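27 Dec 2019
By Yayra Kpodo

Why Does a Shadow Have a Soft Edge?

Put your hand over a white table when a lamp is on. You will see a dark shape under it. This dark shape is your shadow. Light travels in straight lines, and your hand stops some of it, so less light arrives at the table.

Now look at the border of the shadow. Is it sharp like a line from a pencil? Very often it is soft, and it changes slowly from gray to white. The reason is that a lamp is not a tiny point. It has a size. Near the border, your hand hides one part of the lamp but the other part still shines on the table. This place gets a little light, and we see it as light gray. Scientists call it the penumbra. The darkest part in the middle is called the umbra.

A pale, smooth surface is very good for looking at shadows, even weak ones. On a cloth with many colors it is easy to miss them.
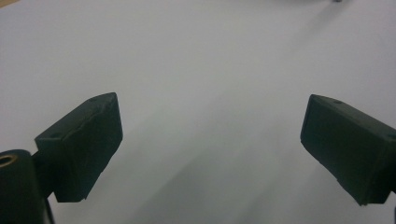 Why does one thing sometimes have more than one shadow?
Each lamp makes its own shadow. If there are two lamps in the room, your hand can have two shadows, and they fall in different directions.

My pupil Kekeli Adjei tried this in August with two flashlights and a cup. Where the two shadows crossed, the table was darker, for the light of both flashlights was stopped there. When Kekeli switched off one flashlight, only one shadow stayed.

You can try it also. Take a sheet of white paper, a cup and a flashlight. Hold the flashlight high, and the shadow becomes short. Hold it low, near the table, and the shadow becomes long. Then lift the cup slowly from the paper and watch how the border gets softer. Do not look straight into the flashlight, and never look at the sun.

Contact Trarnano Children's Pages | © 2019 Trarnano | Back to top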